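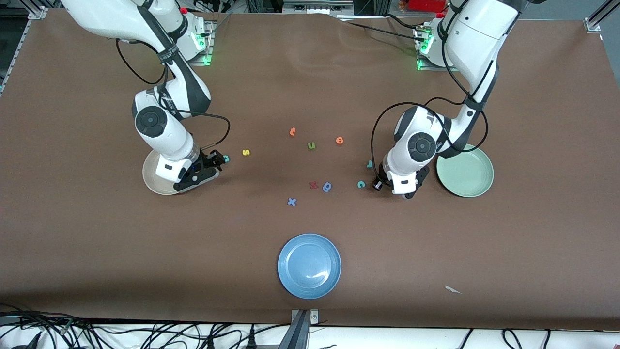
La avena, ese cereal que se ganó el norte

Hay cereales que llegan a la cocina con fama de exquisitos y otros que entran por la puerta de atrás, con las botas llenas de barro. La avena pertenece a los segundos, y quizá por eso me gusta tanto. Durante siglos fue comida de caballos y de gente con frío; los romanos la miraban con desdén y la consideraban poco más que una mala hierba que se colaba entre el trigo. Y sin embargo, pocas cosas consuelan tanto como un cuenco espeso de gachas a las siete de la mañana, con su pizca de sal y un chorro de leche fría que se queda haciendo foso alrededor.

Este invierno me propuse entenderla mejor. Empecé por Gellside, un valle húmedo y verde donde la avena se cultiva desde que hay memoria escrita (el molino guarda un libro de cuentas que habla de «avena para el pan y para las bestias») y donde todavía se desayuna con ella casi en todas las casas. Volví con cuatro kilos de copos en la maleta y muchísimas ganas de escribir.

Una planta que agradece la lluvia

La avena común, Avena sativa, es una gramínea anual que se reconoce enseguida por la espiga suelta, en realidad una panícula, con los granos colgando como pendientes. Prefiere los veranos frescos y tolera suelos ácidos en los que el trigo se queda raquítico. En Gellside la siembran en cuanto la tierra deja de estar encharcada y la cosechan ya avanzado agosto, si el tiempo lo permite, que no siempre lo permite. Me contaron que hubo un año en que se recogió en octubre, con guantes.

El grano sale del campo envuelto en una cáscara dura que no se come. En el molino lo limpian, lo descascarillan y lo someten a un tratamiento con calor y vapor que frena las enzimas responsables de que las grasas se enrancien. La avena tiene más grasa que la mayoría de los cereales, casi toda insaturada, y sin ese paso amargaría en pocas semanas. ¡El olor de la sala de secado es una maravilla! A mitad de camino entre la avellana tostada y el pan que acaba de salir.

Copos, cortes y harinas

De un mismo grano salen productos muy distintos, y buena parte de las decepciones con la avena vienen de usar uno cuando tocaba otro. El grano entero pelado necesita remojo y casi una hora de cocción; queda entero y elástico, estupendo en ensaladas o en lugar del arroz. La avena cortada, que se trocea con cuchillas de acero, da unas gachas con mordida y un sabor profundo. Los copos gruesos son granos cocidos al vapor y aplastados con rodillos, los finos se hacen con trozos más pequeños, y los instantáneos van tan procesados que se deshacen con solo mirarlos.

En Hullberg, a una mañana de tren, la costumbre es moler parte de la cosecha en piedra y hacer con ella unas tortas finas que se cuecen en plancha. Las probé con mantequilla y queso curado en la cantina de la estación y me comí cinco. Crujen, se rompen de cualquier manera y dejan la mesa perdida de migas, todo lo cual me parece a favor.

El salvado merece mención aparte. Es la capa exterior del grano, la más rica en fibra, y se vende suelto para añadir al yogur o a las masas. Conviene ir poco a poco y beber agua suficiente, porque el intestino necesita unos días para acostumbrarse.

Lo que hay dentro del cuenco

La fama saludable de la avena se apoya sobre todo en los betaglucanos, una fibra soluble que en contacto con el agua forma un gel. Es lo que da a las gachas su textura sedosa, y es también lo que hace que la digestión vaya más despacio y que el hambre tarde en volver. El consumo habitual de esta fibra, dentro de una dieta variada, ayuda a mantener niveles normales de colesterol. Además aporta una proteína bastante completa para ser un cereal, junto con magnesio, hierro, fósforo, zinc y vitaminas del grupo B.

Una aclaración para quien tenga celiaquía: la avena no contiene el gluten del trigo, pero suele contaminarse en el campo, en el transporte o en la fábrica. Hay que buscar la certificada sin gluten y, aun así, consultar antes con el médico, pues una pequeña parte de las personas celíacas tampoco la tolera.

Las gachas, por fin

Después de muchas cazuelas me quedo con la fórmula que aprendí en la cocina de Haklow, una casa de comidas con los cristales siempre empañados. Para una persona generosa pongo 55 gramos de copos gruesos y 300 mililitros de líquido, mitad agua y mitad leche. Antes de mojar los copos los tuesto en seco en el mismo cazo, moviéndolos hasta que empiezan a oler. Añado el líquido frío, bajo el fuego y remuevo sin prisa. La sal va hacia el final, y luego el cazo reposa tapado un par de minutos — ese reposo cambia por completo la textura.

A partir de ahí, cada cual con sus manías. En Haklow sirven las gachas con manzana asada y nata; en casa les pongo pera, nueces y un hilo de miel oscura. Mi gran descubrimiento ha sido la versión salada, con setas salteadas, un huevo de yema blanda y mucha pimienta negra. Quien haya comido un buen arroz meloso entenderá enseguida por dónde va la cosa, y con avena cortada cocida en caldo queda todavía mejor.

También la uso para espesar sopas de verduras, para rebozar pescado y para dar miga a las albóndigas en lugar del pan. La marca que compro ahora es Kramer, de copo grueso y bastante irregular, que aguanta bien el horno en galletas y granolas.

Guardarla bien

En un tarro hermético, lejos de la luz y del calor de los fogones, los copos se conservan varios meses. La harina y el salvado duran menos y agradecen la nevera. Si al abrir el bote huele a pintura o a cartón viejo, la grasa se ha oxidado y toca tirarla. Mi tarro está ahora mismo por la mitad, y mañana hay pera.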